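3.2 Bedroom layout and materials

The bedroom tasks were recorded in a furnished room at the Kavside site. The room holds more than one bed frame, and this affected how the bedding could be handled. On the bed used for the cloth tasks, the gray upholstered headboard runs along one side of the mattress, so that side could only be reached by leaning across. The sheet was left loose for all sessions. We did not iron it or pull it tight between trials, as our earlier work at Skurndale had shown that people rarely smooth a bed fully before putting clothes or towels down on it.

Cloth items were dropped onto the bed from standing height and left as they fell. The starting state therefore differed from trial to trial, and Figure 3 gives one such state, a crumpled blue cloth on the cream-white sheet. Items of a plain, single colour were preferred, as their folds were easier to label later. Each item was used in no more than 16 trials before it was washed and put back in the set.
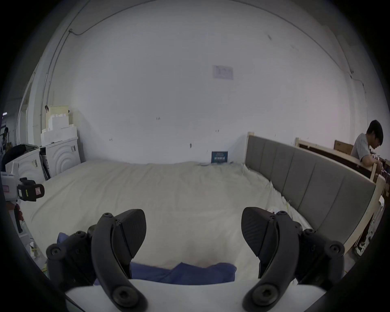 Figure 3. Blue cloth lying crumpled on the loose sheet, with the panelled headboard to the right.

3.3 Labelling of cloth states

Every trial was given one of three labels at the start and again at the end: crumpled, partly spread or folded. Two raters worked separately, using the Jollotov label sheet without changes. A cloth was marked as partly spread when at least one full edge could be followed from corner to corner. Wrinkles in the sheet underneath were ignored. In total 1,104 trials were labelled. Where the raters disagreed, the trial was looked at again by both and a shared label was entered.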